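The Second Year Costs More Than You Think

By Lorna Pollock
Friday, January 24, 2025

When Mareike Kuhlmann sat down to plan her first real equipment budget, she did what most of us would do with a big purchase, and wrote the biggest number at the top of the page. The biggest number was a robot arm. Everything else (stands, cables, a decent table, spare parts, the hours of the people who would teach the thing what to do) went underneath in smaller handwriting, and by the time she reached the bottom of the page she was writing in the margin.

"I still have that page," she told me over a very long lunch in Dristcombe, where her company, Judemus, takes up two floors above a shop that sells blinds. "The margin is where all the money went."

Judemus wants to build a robot that can help tidy offices after hours. It is a modest dream as these things go, and Kuhlmann talks about it with the same fondness other people keep for a boat they are restoring. I had come to ask her about shopping. There is plenty to read about what robots may do for us one day, and very little about what it is like to sit with a spreadsheet and a handful of quotes, trying to decide whether you can afford to begin.

Her first decision, and the one she is happiest with, was to put off the arm. Her team of eight started with hand-held grippers, the kind a person carries through a chore while a camera on the tool records what the fingers are up to. You can gather a great deal that way before you own a single motor. Her head of operations, Callum Aitken, argued for it through most of one spring, and he says he would have gone on arguing into the next one. His case was simple enough: an arm bought too early sits under a sheet while everybody works out what to teach it, and the warranty runs the whole time.

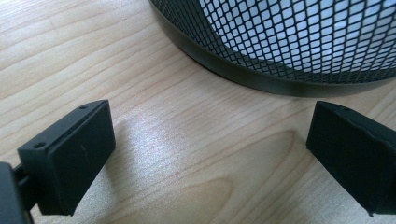
Aitken is a planner by nature, and he has views on what belongs in a first-year budget. He likes to start with the chores themselves. Write down what you want done, he says, in words your grandmother would use, and then go and see what you already have in the building. Desks, bins, mugs and chairs cost nothing if they are there already, and they have the great merit of being the very things your robot will have to live with. Judemus had quotes for a purpose-built practice room, with adjustable walls and its own lighting rig, and Aitken carried them in his bag for weeks before he finally let them go.

What he would not skimp on was the part that wears. Finger pads get scuffed and screws work themselves out. He now sets aside money for 24 spare pads a year, which he admits looked silly on paper, and he asks every supplier how fast they can ship a replacement before he asks the price. One firm, Grovamix, won his business largely by answering that question with a day of the week. Paterson, the other supplier on his shortlist, had the lower quote by a fair margin, but its spares came only in full kits, and he could see himself paying for a drawer full of brackets he would never open.

Then there are people, who are the part of the budget that everyone underestimates, and I include the magazine business in that. Ekaette Okonkwo runs the recording sessions at Judemus, and her hours were the item that had crept furthest into Kuhlmann's margin. The plan for the first season called for 300 hours of recording. They finished with 270 they could use, and Okonkwo thinks that was a very good result — she had quietly hoped for less and scheduled for more. She had also asked for money to pay someone to look through the recordings afterward, and she got it on the second try.

"You pay for the hour, and then you pay for somebody to watch the hour," she said. "If you only plan for the first one, you end up doing the second one yourself at the kitchen table."

Her advice to anybody drawing up a plan is to make the sessions short and the breaks real. Holding a tool at arm's length is tiring work, even a light one, and tired hands make sloppy recordings. She'd sooner hire another person for the afternoon than squeeze an extra hour out of the morning crew.

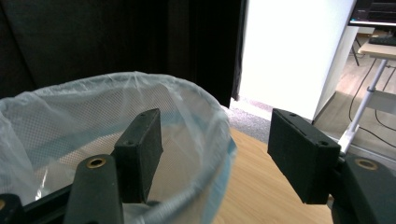 The arm question came back in July, as Kuhlmann always knew it would. By then Vignesh Mathew had joined to look after the software side, and he brought with him a strong opinion in favor of leasing. Kuhlmann's father ran a bakery and never leased so much as a mixer, so you can imagine how that first meeting went. They talked it over for weeks. Leasing costs more if you keep the arm for years, and there is no getting around that. But a small company learns a lot in its first few months with a machine, and some of what it learns is that it wanted a different machine.

They settled on leasing 2 arms, with an option to buy at the end of the term. Mathew pushed for the pair. With a single arm, he says, every repair is a holiday for the whole office, and the lease on the second came to less than a month of everyone waiting around. He also got a line added for storage, which grows faster than anyone expects once the cameras are running, and another for electrical work, after the landlord took a close interest in what was being plugged in upstairs.

I asked Kuhlmann what she would tell someone starting out with a blank page of their own. She thought about it through most of a slice of plum cake. Get the spares price in writing, she said. Ask to speak with a customer who has had the equipment through a second winter. Keep a tenth of the money somewhere you can't easily reach it. And have the person who will use the thing every day in the room when you sign, even if they don't say a word.

The new budget was open on her laptop by the time our coffee came. The arms are near the middle of the page now, with Okonkwo's hours at the top, and she has made the margins wider.

212 shares | 37 comments

Related stories
Lease or Buy? What Small Workshops Told Us
A Plain Guide to Reading a Service Contract
The Office Above the Shop: Renting Odd Spaces for New Companies
How to Ask a Supplier the Awkward Questions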